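Chapter 9
Remakes, Adaptations, and the Long Trip Across a Border

I saw my first remake before I knew what a remake was. I was a kid, it was August, the theater had air conditioning and our house didn't, and I laughed so hard at a comedy called Burkero that I went back two days later with my cousin. Years went by before a teacher, Fidel Fuentealba, lent me a worn tape of a movie called Skakach and I sat there with my mouth open. Same runaway horse! Same wedding! Same jokes, even, except that half of them weren't jokes at all. The groom's speech, which had brought the house down in my version, was the saddest thing in the older one.

I've been chewing on that speech ever since, and it's the reason this chapter got written (and the reason it got so long — my first draft ran to 303 pages, and my editor was very patient with me).

So let's start with the speech. In Skakach the groom talks for almost four minutes in one shot. He loses his place, starts over, thanks the wrong uncle. The camera stays back by the kitchen door with the waiters. In Burkero the same speech is cut into quick pieces, and after every line we jump to a guest making a face. The words are close enough that you could lay one script on top of the other. What changed is where we're standing and who we get to look at while he talks.

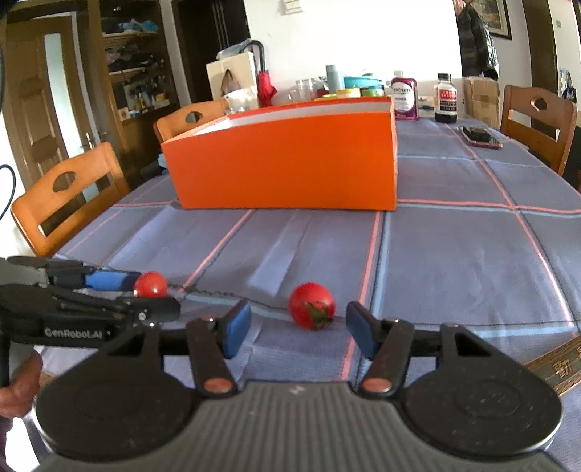
Comedy is where I like to begin with this stuff, partly because students will tell you right away when a joke doesn't land. Drama lets people be polite. I once showed both wedding scenes back to back to a morning class and asked them to write down every spot where they laughed. The two lists barely overlapped, and we argued about the wrong-uncle line until the next class was knocking on the door. One student swore it was funnier with the waiters in view, and I've come around to her side.

You'll run into three words a lot in the coming pages, and people use them pretty loosely, me included. A remake goes back to an earlier film. An adaptation comes from something in another form, like a novel, a play, or a comic. A localization keeps the film but changes what surrounds it — the dubbing, the title, sometimes the music. Real movies love to mix these up. Urrutia, our main case in the second half of the chapter, began as a stage play, became a film, and was then remade by a director who told everybody she'd only read the play. I don't quite believe her, and when you get to the staircase scene I'd like to know if you do.

We'll also spend some time with Savico, a heist picture that flopped at home and did very well once a foreign distributor gave it a new title and a new voice track. The robbery is the same, shot for shot. The crew just sounds a lot more tired, and I think it helps.

Before you read section 9.1, pick a movie you know well that has an earlier version you've never seen. Watch the first ten minutes of the one you haven't seen, and jot down whatever bugs you. Keep that page handy, we'll be using it in the first exercise.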